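2020-10-08

Long day on the garment runs. I wanted to settle the question of first grasp before I write anything up, and I think I have, at least for shirts.

Started with the Leblanc policy as it was left last night, trained on 800 demonstrations and nothing else. It picks a grasp point from a single view and commits. On the plain T-shirts it does fine. On anything slick or with panels it goes for the highest fold, lifts, and ends up holding the garment by some place in the middle, which leaves the second arm with no good choice. Then it drops and tries again. I had been blaming the depth data for this. I no longer do.

After lunch I switched to the Flastine version. Same network, same 800 demonstrations, but the first grasp is scored by how much of an edge or seam the other arm will have to work with afterward. One arm takes hold and the other waits, open, until the score is updated. It is slower. I had to lower the speed on the left arm anyway, as the wrist cable was pulling a little at full reach, so the times from today are not worth comparing.

The red jersey was the hard one all week, so I gave it most of the afternoon.
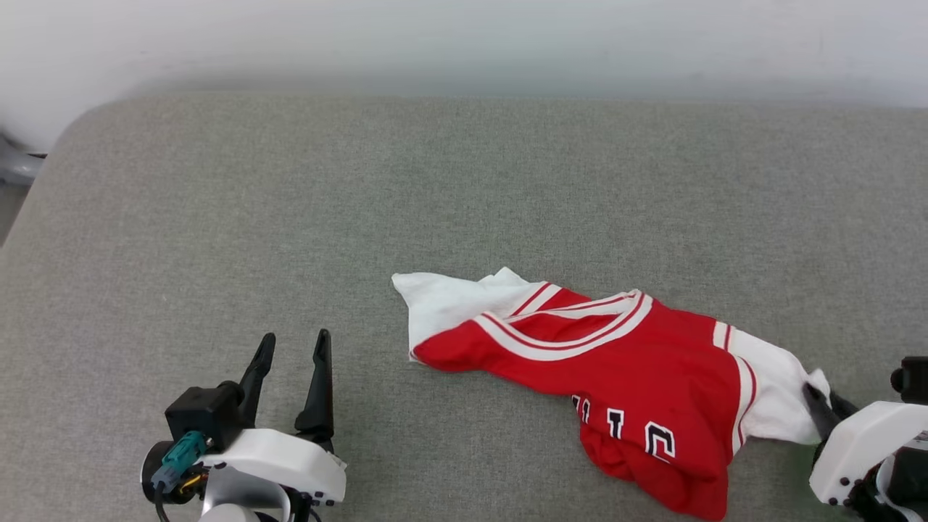
Anselmo Marinho asked whether I was measuring the grasp or just measuring the fabric, and said that a jersey with side panels practically tells you where to hold it. He would want the same result on a plain bedsheet before he believed the score was doing anything.

I didn't have a good reply. The score does favor places where two colors meet, and I can't say how much of that is color and how much is the seam. I said I would run it in grayscale. He said grayscale would still show the contrast, and he is right about that.

So the plan changed. I went back through the log, all 2064 attempts since we moved to Idthorpe, and marked the ones where the garment was a single color. There are fewer than I thought. Of the 7 garments in the set, only two are plain all over, and both are cotton. That is a gap in the set and I should have seen it sooner.

The result as it stands: with the new scoring, fewer regrasps on the paneled shirts, no clear change on the plain ones. I wrote it in the Flallon notebook in those words and left the word "general" out of it.

To do: find 6 plain garments, not all cotton, and at least one with no hem worth speaking of. Fix the cable — properly this time, not with tape. Rerun the Leblanc baseline at the lower speed so the two sets of times match. If the plain set can be done by November I can still keep the section on seams.

Home late. Left the logs copying.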